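4. Heat loss from uncovered drinks

4.1 Purpose

The first three chapters dealt with heat loss through the walls of insulated containers. This chapter treats the simpler case of an ordinary ceramic mug with no lid. The question is how much of the total loss leaves through the open surface of the liquid and how much leaves through the wall, the base and the handle.

4.2 Method

Water was heated in the Polat kettle and poured into the mug to a fixed mark on the inner wall. The filled mass was read on the lab balance and the mass of the dry mug was subtracted. The mean mass of water over all runs was 226 g. A thermocouple was held at mid-depth by a wire clip, and the logger stored one reading every 2 seconds. Logging started when the reading fell to 80 °C and stopped at 62 °C.

Two conditions were compared. In the first, the mug was left open. In the second, a disk of closed-cell foam was floated on the water to suppress evaporation. The mug stood on a cork mat in both cases, and the windows of the Trutton lab were kept shut. One set of runs, made on a Saturday when the ventilation was off, was excluded from the averages because the room temperature drifted.
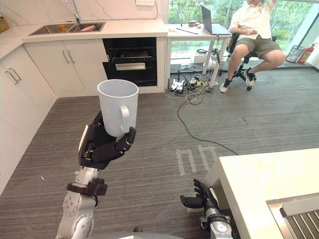
Figure 4.1. White ceramic mug with open rim and loop handle.

4.3 Treatment of data

The complete log contains 3462 readings. Each run was fitted to Newton's law of cooling with the room temperature as a fixed parameter. The fit is good at the lower end of the range. Near 80 °C the open mug cools faster than the fitted curve, as expected when evaporation is a large part of the loss, given that vapor pressure rises steeply with temperature.

The mass lost during each open run was multiplied by the latent heat of vaporization to give the evaporative term. The remainder was assigned to convection, radiation and conduction into the mat. These were not separated.

4.4 Results

Evaporation was the largest single term in all open runs. With the foam disk in place the time to reach 62 °C nearly doubled. No effect of handle orientation was found, although the test was not sensitive enough to rule out a small one.

4.5 Sources of error

The thermocouple clip touched the wall in at least one run. The foam disk did not reach the wall on all sides, so a narrow ring of water stayed exposed. Ravinder Morin repeated the fits with the first minute of data removed, and the ranking of the terms did not change. The balance was last calibrated in August.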